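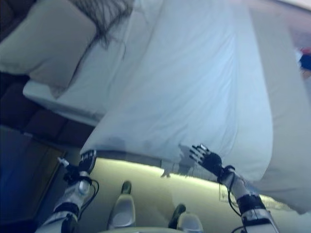 White sheet, lifted.

Home Explore Notifications Saved Profile

1/ Thread on splitting one rental room into two with a folding partition. Room is the upstairs one at Plosow, 1,163 square feet undivided. I handle the technical side of bookings there. Most questions I get are about the partition, so these are my notes.

2/ The partition is a Marneo track system with solid panels. Panels hang from a ceiling track and stack in a wall pocket on the north side. Closed, it gives a front room with the screen wall and a back room with the sink. The rooms are not equal. The front one is larger.

3/ Seating. The front room takes 46 in theater rows with the center aisle kept open. Do not carry that number over to tables. Classroom layout cuts it by more than half, and anything with round tables should be drawn up before you quote a headcount to your guests.

4/ Sound. The panel rating on the spec sheet was measured in a lab with every edge sealed. A real room leaks at the floor, at the ceiling track and through the ductwork. Expect normal speech on one side to be a murmur on the other. Expect a microphone on one side to be understood on the other.

5/ What helps: drop the bottom seals fully. Each panel has a crank socket on its edge. Turn until it stops. A panel that looks closed with the seal still up passes a lot of sound, mostly in the voice range.

6/ What does not help: hanging drapes over the panels. Drapes cut echo inside the room they hang in. They do very little for sound going through to the next one. I have had this request four times and the measurements were the same each time.

7/ Speakers. Point them away from the partition. In the front room that means both stands at the screen end, angled in toward the seats, with the low end turned down on the mixer. Bass goes through the panels as if they were open.

8/ Projection. The ceiling unit in the front room is rated at 4,000 lumens. Fine for slides with the lights at half. For video or fine spreadsheets, turn off the first row of lights, which has its own switch by the door. The back room has no fixed projector. Bring one or reserve the cart. 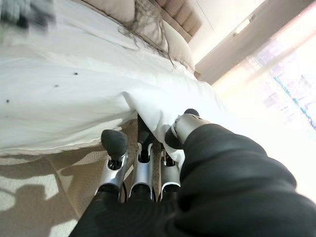

Edge of the white bedding.

9/ Power. The full room has four circuits. With the partition closed, three land in the front and one in the back. That single back circuit also feeds the counter outlets. A coffee urn plus a second heating appliance will trip it. Put the urn in the hallway alcove, which is fed from another panel.

10/ Air. One thermostat, in the front room. The back room gets whatever the front room asks for. A full front room calls for cooling and the small group in the back gets cold. The workable setting is a compromise, and it has to be agreed on before both groups arrive.

11/ Exits. Each half must keep its own clear route to the corridor. The back room door opens inward, so no tables inside its swing. If your layout needs that corner, you need the whole room.

12/ Booking. In the Dzene calendar the room shows as three items: front, back, full. Reserving full blocks both halves. Reserving front does not block the back, and you will not be told who takes it. Ask. A yoga class and a sales training on the same Friday afternoon is a bad pairing in either direction.

13/ Changeover. Opening or closing the partition takes two people. We do it, renters do not. If you want the room open for a morning talk and split for afternoon breakouts, write that on the request form and leave a gap in your schedule. Chairs have to be cleared off the track line first.

14/ Streaming. The wired network jack is on the screen wall only. The back room is wireless. For a live stream from the back, use the full room or run a cable before the partition closes. The end panel has a notch at floor level that passes one cable. It does not pass a power strip plug.

15/ Track service is booked with Prostach for August. The partition will be fixed in the open position while they work, so only the full room can be reserved. Existing split bookings in that window have been emailed.

16/ Correction to 7: the stands go at the screen end only if the lectern is moved to the window side. Lectern in the center puts the mic in front of both speakers and you will get feedback.

Replies

Is the hallway alcove included or a separate line on the invoice?

We had the back half in the spring. Can confirm on the thermostat. Bring a sweater.

What's the ceiling height under the track? Our banner stands are tall and the form doesn't say.

Re 14, does the notch take a thick SDI cable or just network?

Saving this for our planning group, thanks.

Show more replies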